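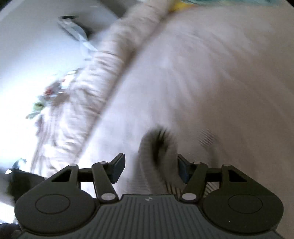 *Spare room, pale sheet on the bed*

## Sorting washing on the bed: how do I stop white things vanishing into white bedding?

**Asked by Yesenia Chávez, 23 January 2020**

Hello everyone, I hope this is the right section, and I'm sorry in advance because I do go on a bit.

We moved to a smaller flat just before Christmas and lost the utility room in the process, so all the folding now happens on the spare bed. I bring everything up in one go, tip it out, and work through it in front of the radio of an evening. I rather like it, to be truthful. It's warm in there and it's the only flat surface in the place that doesn't have somebody's homework on it.

My trouble is that the bedding in that room is all white or near enough, and so is most of what we wear on our feet and a good deal of what we wear on top. I fold away quite happily, think I've finished, carry the piles off, and then when somebody comes to stay they find a vest down by the pillows. My mother-in-law found a sock in her pillowcase (she was very nice about it).

The bedspread is the worst of it. It's one of those fluffy ones, Cilora I think, a present, and I love it dearly, but it goes into great soft hills and dips the minute you put anything down, and small things simply slide into the valleys and stay there.
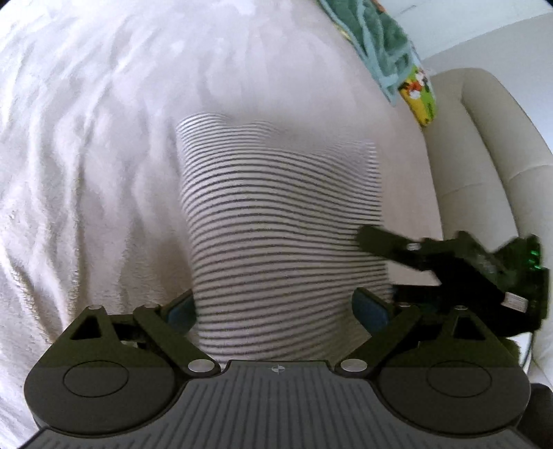 Stripes I can manage, as a few black lines do show up nicely against all that fluff even when the cloth is in a crumple. It's the plain white ones that beat me. I've thought about buying a dark blanket just for folding on, but I don't want to spend much, and I've nowhere to keep another big thing. Has anyone got a way of going about this that they've stuck with for more than a week?

Also, a smaller question while I'm here: do you pair socks first or last? I've always done them last, and my sister thinks that's where I'm going wrong.

---

### Answer from Heriberto Nava
*109 people found this helpful*

Hello Yesenia, and welcome. I've folded on a bed for most of my married life, so I feel for you.

I'd take the fluffy bedspread off before you begin. I know it sounds like one more job, but if you fold it back in thirds towards the foot of the bed it takes no time at all and you needn't find anywhere to put it. Then pull the sheet underneath as tight as you can. A flat sheet, even a white one, is a much kinder thing to work on, as a sock sitting on it throws a little bit of shadow and you can see the edge. Turn the big light off and put a lamp on at one side if you have one. With the light coming in low you'll see every lump on that bed, including one or two you'd perhaps prefer not to.

For a dark layer, please don't buy a blanket! An old bath towel does very well, navy or brown or whatever you have. You only need it under the patch where the small things go. Jumpers and trousers can look after themselves anywhere on the bed. When you've finished, the towel goes back in the cupboard with the others.

My order, for what it's worth:

1. Big things first, straight out of the heap and folded. Sheets, towels, trousers.
2. Shirts and tops next. I hang ours if I'm feeling energetic and fold them if I'm not.
3. Everything small gets moved on to the dark towel in one armful.
4. Run your hand over the whole of the bed, flat, from the pillows down. You'll feel a sock long before you see it.
5. Pair up, and put any odd ones in a bag on the door handle until next time.

So your sister and I disagree, I'm afraid. I do socks last too. If you do them first you're forever finding the other half inside a trouser leg, and then you have to go back to your pile.

Do check inside the pillowcases and the corners of any fitted sheets before you fold them. Those corners collect small things in the wash like nothing else, and I'd bet that is how your mother-in-law came by hers.

---

### Answer from Kulap Wiriya
*4 people found this helpful*

Just get darker socks x

We swapped all ours for grey and I haven't looked back. Teltaseo had packs on offer in January last year, not sure if they do it every year.

---

### Answer from Tanveer Tanoli
*2 people found this helpful*

I agree with most of what Heriberto has put, particularly the hand over the bed. I would add a net bag, though. Everybody in our house has one with a zip, and their socks and smalls go in it when they take them off (in theory; my youngest regards it as a suggestion). The whole bag goes through the wash and comes out with the socks still inside, so they never get near the bedding at all. You tip out one bag, pair what's in it, and do the next.

Two things to watch. Don't stuff the bags too full or the middle stays grubby. And give them a good shake before you hang anything up, as it all comes out in a knot.

As for the bedspread, ours is a similar sort of fluffy thing and I found it picked up bits from the clothes as well, black fluff mostly, which you can imagine on white. I keep it on the chair on washing days now. It looks a bit sorry for itself there but it stays much cleaner.

---

**Comment from Yesenia Chávez:** Thank you all so much, what kind people you are. I've folded the bedspread back and tried the towel trick with an old brown one, and I found a sock down by the headboard with the hand method straight away. Net bags are on the shopping list. Kulap, I did laugh, but my husband is very attached to his white ones and I don't think I'd win.

**Comment from Heriberto Nava:** Glad to hear it! Have a look down the back of the headboard too while you're at it.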